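Notebook, arm no. 2 (Prulorska), shared shop

Aug 19, 2023. On site most of the day with Dilruba. Ajith dropped in after lunch.

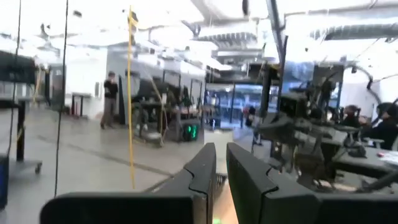

View from the wrist camera, fingers open, looking across the shop.

Wrist camera is up! First picture came through on the second try, after I found I had the cable in the wrong port on the hub (the one that only does power, and yes, I labeled it myself in January). It's soft, and the ceiling lights blow out most of the top, but both fingertips are in view and I can see the gap between them clear enough to line something up. I've been wanting this for so long that I saved it three times.

Exposure is the first thing to fix. It's on auto, and auto is looking at the lights. Dilruba suggested metering only on the lower half, where the fingers and the floor are, and letting the ceiling go. Tried locking it by hand for now. 1000 was way too bright, 364 looks good on dark parts and still OK on a sheet of white paper. Leaving it at 364 until we write something smarter.

Focus: the lens is a screw type with a dab of glue on the thread. I don't want to crack the glue until we have a spare. Ajith says warm it with the hot air gun on low and it lets go. He has done this on the Eltville cameras and only lost one, which he seems to think is a good score.

Fingers. These are the new ones with the stepped notch near the tip, matte black, and I'm really happy with how they turned out. The old pair had a flat inside face and anything round would roll out the bottom. The notch gives a second shelf to catch on. Pick tests this morning, all by hand jog, no camera:

glue stick: fine
marker: fine, both ways around
AA battery: fine if it's standing, bad if it's lying down
M8 nut: fine!! (never worked before)
paper cup: crushed it, force limit was still at the old value

Changed the force limit afterward and the second cup lived. It has a dent.

There's still a little twist in the left finger when it closes hard. I thought it was the print, so I swapped it with the spare, and the twist stayed on the left. So it's the carriage or the screw under it. Took the cover off and one of the two guide screws was turning freely. Threadlocker, snugged it, closed it up again. Better, but I want to look again after it's had a full day of cycles. Dilruba thinks the hole is worn and we should go up a size. She's probably right, I just don't want to drill the carriage on a weekend with no replacement in the drawer.

Cable routing. This is the ugly part. The camera cable runs back along the forearm with the gripper cable, and past the elbow they rub together. Fine in the middle of the range. With the wrist turned all the way left it pulls tight, and I got a dropped picture twice in the same spot. Things to try:

- longer loop at the wrist, held with a strap that can slide
- the flat cable from the Ganham kit, which bends a lot easier
- just limit the wrist in software (boring, but it would take five minutes)

Went with the first one for today. Ran the long wiggle script over lunch: 731 moves, no drops. So good! The script logs the camera state with every move now, so next time it drops I'll at least know which joint angle to blame.

Ajith brought over the Değirmenci bracket drawings. They'd put the camera a bit farther back and tilted down, so we'd see more of whatever is between the fingers and less of the ceiling. That might take care of half the exposure problem for free. On the other hand it sticks out on the side where we already have trouble with the cable, and I don't love the idea of it catching on a table edge. He left me the file. I'll print one in the cheap stuff and tape it on before we decide anything.

Calibration got started and not finished. Board is printed, glued flat, dry by now. We took one set of pictures and the result was garbage, the fit wanted to put the camera somewhere behind the elbow. Dilruba spotted that I'd typed the square size in centimeters where the script wants millimeters. Fixed that and then ran out of afternoon.

Next time:
redo calibration with the right units, and hold the board at more angles than I did today
print the bracket
check the guide screw again, left carriage
order two spare lenses before anybody touches the glue
put the new force limit in the startup file, right now it goes back to the old one after every restart
ask Ajith which threadlocker he used on the shoulder, mine is almost empty

Late addition: ran the nut pick one more time with only the camera view on the laptop, with my back to the arm. Missed, missed, got it. Dilruba got it on her first go and would like that written down.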